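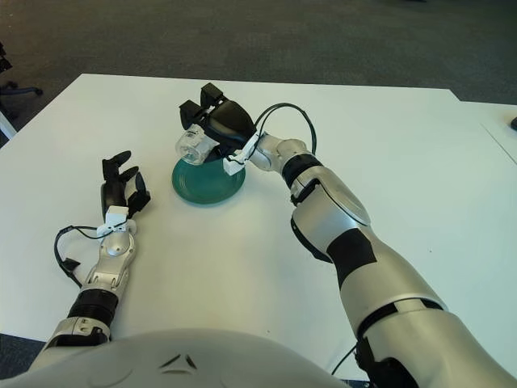
## 4. Preparing the Perkix 221 hard floor scrubber for use

This section covers filling, brush fitting and the first pass on sealed tile, vinyl and stone. For draining and storage, see Section 6. Do not use the machine on carpet or unsealed wood.

### 4.1 Filling the solution tank

1. Park the machine on a level floor and turn the key to OFF.
2. Unplug the charger and hang the cord on the rear hook.
3. Lift the tank lid until the stay clicks.
4. Fill with clean, cold water to the lower line on the sight tube.
5. Add one measure of Julleo neutral floor cleaner.
6. Top up to the upper line and close the lid.

**Note:** Always add water before cleaner. Filling in the other order makes foam, and the sight tube will read high.

**Caution:** Do not use bleach, solvents or powder cleaners. Powder settles in the solution filter and blocks the valve.

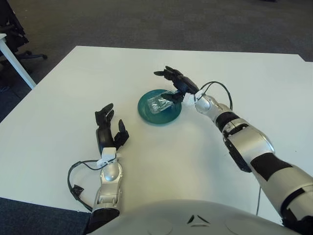

*Clear packet on a teal-green plate.*

### 4.2 Fitting the brush

1. Raise the brush deck with the foot pedal and check that the key is still at OFF.
2. Slide the brush under the deck with the bristles facing down.
3. Line up the three lugs with the slots in the drive plate.
4. Turn the brush counterclockwise until it locks, then pull down on it by hand. It should not move.

The standard brush is suited to tile and vinyl. For polished stone, fit the white pad on the pad holder. Worn brushes must be replaced when the bristles reach the yellow marker tuft - a short brush lets the deck housing touch the floor.

### 4.3 First pass

1. Sweep the area and remove loose grit.
2. Lower the squeegee, then the brush deck.
3. Turn the key to ON and wait 5 seconds for the vacuum motor to reach speed.
4. Set solution flow to the middle position.
5. Walk forward at a steady pace and overlap each pass by the width of one hand.
6. At the end of the last pass, shut off the solution and keep moving until the floor behind the squeegee is clear of water. 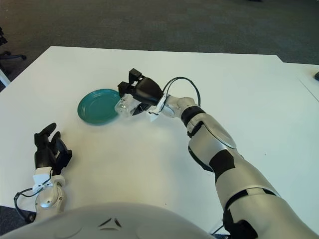

Why does the squeegee leave streaks on one side?

The blade is uneven or has debris under it. Wipe the blade, then adjust the side knob on the streaking side a quarter turn at a time.

### 4.4 Run time and service

A full charge gives 90 minutes of scrubbing at middle flow. The hour meter shows SVC when the brush motor is due for inspection. Stop using the machine if the red battery light stays on after charging.

Order spare blades and brushes from the Stisholm parts desk, attention Pornthip Rungrueang. Quote the serial number from the plate under the handle.
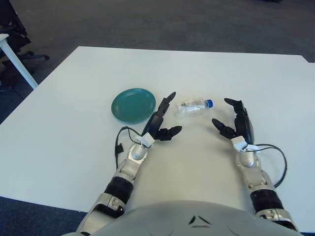 *Teal plate and plastic water bottle on a white table.*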